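ビンピッキング用セルの予算の立て方:見積書を信じる前にやること

小さな部品を箱からつかみ出すだけの設備に、いくら用意すればいいのか。この相談がいちばん多く、いちばん答えにくい。 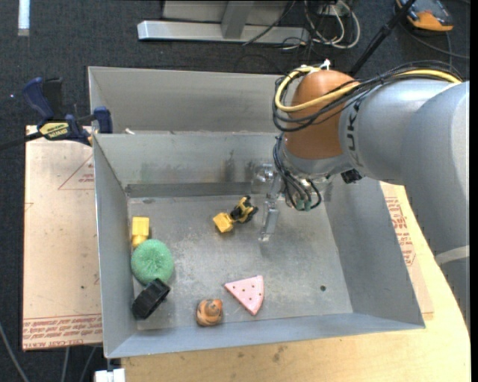

カタログにはアームの値段しか載っていない。営業資料の「導入費用」も、たいていはアームとコントローラだけの数字だ。その金額で稟議を通すと、後から追加申請を何度も書くはめになる。私は一度それをやって、経理に顔を覚えられた。

以下は、うちで使っている手順である。金額の単位はすべて千円。

手順1 つかむ物を先に決める

機種選定から始める人が多いが、順番が逆だと思う。まず対象物を机に並べる。角ばったブロック、丸いボール、薄い三角形のもの、小さな車のおもちゃ。形の違うものが同じ箱に入るなら、その時点でハンドの費用は跳ね上がる可能性がある。「何でもつかめます」という説明を受けたら、自分の品物を持ち込んで目の前でつかませてもらうこと。壁際に寄った物、隅で隣とくっついている物を必ず混ぜる。デモ機の前に置かれる品物は、だいたい箱の真ん中に行儀よく並んでいる。

手順2 箱と台を見積もりに入れる

箱は軽く見られがちだ。壁が高ければハンドやケーブルが当たるし、低ければ物が飛び出す。壁を外に傾けた板金の箱は手首を入れる余裕ができるが、既製品でちょうどいい寸法があるとは限らない。特注なら納期も聞いておく。
台も同じで、試験の間は木の天板にクランプ留めで足りるかもしれない。ただし本番の架台を「現場でご用意ください」の一行で済ませてくる業者がいるので、見積書の備考欄は声に出して読むくらいでいい。

手順3 ケーブルの行を探す

見積書に配線の項目がなければ、含まれていないと考える。手首まわりを通る線は動くたびに曲げられる。消耗品として予備を買うのか、保護チューブを巻くのか、交換は誰がやるのか。この三つを質問して、口頭の返事しか返ってこない相手には書面を頼む。「標準で対応しています」は返事に数えない。

手順4 相見積もりを同じ表に並べ直す

各社の書式のまま比べてはいけない。前回はPirixとTettehの二社から取った。総額はPirixが3000、Tettehが2408。差額だけ見ればTettehで決まりだが、Tettehの側には安全柵と立ち会い調整が入っていなかった。こちらの表に書き写してから初めて気づいた。
表の行は次のとおり。

アーム本体とコントローラ
ハンド(予備の指を含む)
カメラと照明
箱、台、固定具
ケーブル、保護材
安全対策
ソフトの年間費用
据え付けと調整
教育
保守

空欄の行には「0」と書かず「未回答」と書く。0と書いた行は、会議でそのまま0として扱われる。

手順5 ソフトの年間費用を足す

Grarkeroの認識ソフトは初年度無料とうたっていた。二年目以降の金額は、三回聞いてようやく出てきた。設備を使う予定が4年なら4年分で計算する。初年度無料でも残りの三年は払うのだし、更新時の値上げについて契約書に何も書かれていないなら、上がるものとして扱う。

手順6 上限を先に社内で決める

同僚のSumathi Aminは、業者に会う前に上限を紙に書いて封筒に入れておく。大げさに見えるが、Talliaの件ではこれが効いた。上限を2000と決めていたので、魅力的なオプションを勧められても「次の年度に」と言えた。オプションのうち、後になって本当に欲しくなったものは一つだけだった。

手順7 試験期間を買う

私がいちばん疑っているのは成功率の数字だ。何を、何回、どの照明の下でつかんだ結果なのか。条件の書いていない数字は予算の根拠に使わない。代わりに、貸し出しか有償の試験を頼む。費用はかかるが、合わない設備を買うより安く済むことが多い。試験中は次のことを記録する。

つかみ損ねた物の種類
箱のどの位置で失敗したか
人が手を出した回数とその時間
停止後の復帰にかかった時間

人の手間は見積書に出てこないので、自分で測るしかない。ここが大きいと、省人化の計算は根元から崩れる。

手順8 申請書を書く

四月の予算に間に合わせたいなら、試験の結果が出そろう時期から逆算する。間に合わない場合は、試験費用だけを先に申請する。本体の金額を当て推量で入れておくと、その数字が独り歩きして後から直せなくなる。

補足 中古について

中古のアームは安い。ただ、コントローラの世代が古いと、カメラやソフト側が対応していないことがある。型番を控えて、ソフトの業者に直接確認する。中古業者の「たぶん動きます」は、手順4の表では「未回答」の扱いにしている。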